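Washing black clothes without fading - what works for you?
Laundry & Clothing Care > General

pinecone71
Joined March 2024
I finally have a routine I love and I want to hear yours! Everything inside out, cold water, short cycle, zippers closed, hung up in the shade. My oldest black stuff still looks black and I'm thrilled. I use Vatular dark liquid, half the amount on the cap.

Grerunska
Cold and inside out, yes! But I'd skip the special detergent. Plain stuff does fine if you don't overload the drum.

pinecone71
I did plain for years and things went gray at the seams. Vatular made a difference for me - maybe it's our water, it's very hard here.

ukard_fan
Hard water is a big deal. Ours is bad too. I disagree on the short cycle though, it never rinses well and you get those chalky streaks. I run the full 50 minutes with an extra rinse.

Grerunska
Extra rinse, sure. The full cycle just rubs everything together longer. Most fading I see is wear along the folds.

lintqueen1290
Love this thread! Has anyone tried re-dyeing? I did 3 pairs of jeans in one pot of Zelenák black and they came out gorgeous, so deep. Stir the whole time and don't crowd the pot.
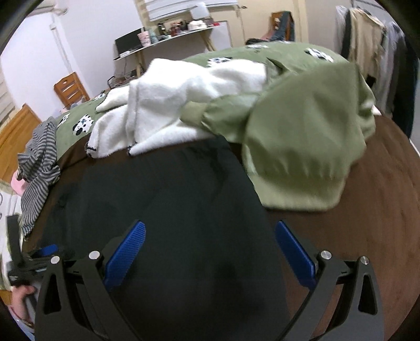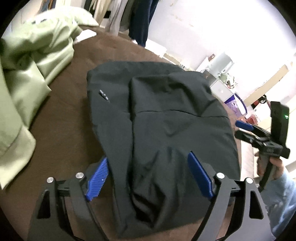 dark clothes, brown background

lintqueen1290
Oh, and the stitching on jeans is often polyester, so it stays whatever color it was. I like the contrast, my sister hates it.

ukard_fan
Does the dye rub off on light sofas? That's my worry.

lintqueen1290
Mine did until the second wash. Wash them alone twice and you should be good!

pinecone71
OK, now I want to try it on my faded hoodie. Is it safe to do in the washer or is a pot better?

Grerunska
Pot. I did it in the washer once and had gray towels for weeks.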